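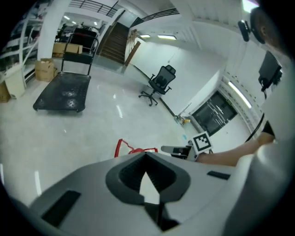 A hand reaching in from the right.

Buttons, zippers and the order of operations

Liudmyla Melnychuk keeps a box of fasteners on the shelf behind her desk at Farnero, the children's clinic where she has worked as an occupational therapist since finishing her training. It holds snaps, toggles, two sizes of shirt button, a separating zipper and a strip of hook-and-loop tape. She uses it with parents more often than with children.

"Parents ask at what age a child should dress alone," she says. "Dressing is a stack of separate skills, and they arrive years apart. I would like to know which step they mean."

The first step in the stack is undressing. Socks come off before anything goes on, and a child of 19 months who strips in the back seat of the car is, in her terms, on schedule. Hats follow, then shoes with the fastening already open. Pants with an elastic waist can usually be pushed down well before they can be pulled up, and pulling up fails at the back, where the child can't see the waistband and tends to grip only the front.

Her fix for the waistband is to put the child's thumbs inside it at the sides and slide them toward the back. "Do it with your hands over theirs, then stop at the hips and let them finish. Always leave them the last part of the movement."

The technique is known as backward chaining. The adult does every step except the final one. When that is reliable the adult gives up the next-to-last step as well, and so on toward the beginning. Melnychuk uses it for nearly everything in the box. With a jacket zipper, the parent inserts the pin, seats it, holds the bottom of the jacket taut and starts the slider; the child pulls it up. Inserting the pin is handed over last, in many cases a year or more after the pulling.

Forward chaining, with the child doing the first step and the adult completing the rest, has its uses. She prefers it for putting on a T-shirt, where the hard part is laying the shirt out correctly and everything after that follows from it. She asks parents to place it on the floor face down with the hem toward the child.

I asked about buttons. She took out the larger of the two sizes and a square of felt with a slit in it.

"Two hands, two different jobs," she says. "One pushes, the other waits and then pulls. The exchange in the middle is where it goes wrong. The child pushes the button halfway, lets go to look, and it slides back."

Practice on felt comes before practice on a shirt, and a shirt lying on a table comes before a shirt on the body. On the body the child is looking down at a steep angle and the top buttons are out of sight. She starts at the bottom of the shirt for that reason. Stiff new buttonholes are worth working open by hand beforehand.

Some of her numbers come from a record she has kept with a colleague, Nii Yakubu, who handles intake at the clinic. It covers 280 children and notes only which fastener was managed without help and at which visit. She is careful about what it can support. The families came to a clinic, so they are not typical, and the visits were unevenly spaced. What she will say is that the order is steadier than the ages. Snaps opened before snaps closed in almost every entry. Large buttons came before small ones. The separating zipper moved around more than she expected - some children had it before buttons and some long after.

Ľubomír Šimko, whose son is in the record, joined us for the second half of the conversation. He had tried a commercial dressing board and gave it up.

"He could do every fastener on the board," Šimko says. "Then we put his coat on him and he held out his arms for me."

Melnychuk regards this as the ordinary result. The board faces the child and stays still. A coat does neither. She suggested the family drop the board and pick one garment, the same one each day, for 2 weeks. They chose a cardigan with large buttons. Šimko closed all but the lowest one.

The other change was to the clock. He had been practicing at 7:30 in the morning with the car running. They moved it to the evening, with pajamas, and he went on dressing the boy himself before daycare.

"I don't recommend teaching anything on the way out of the house," Melnychuk says. "Help with 100 percent of it and go."

On left and right shoes she has little to offer. She marks the inner edges with two dots that meet when the shoes are placed correctly, and finds it works for some children and is ignored by others. Laces she doesn't raise with parents of preschoolers unless they ask. Šimko did ask. She told him to come back to it in the first year of school, and in the meantime to buy the kind with a strap.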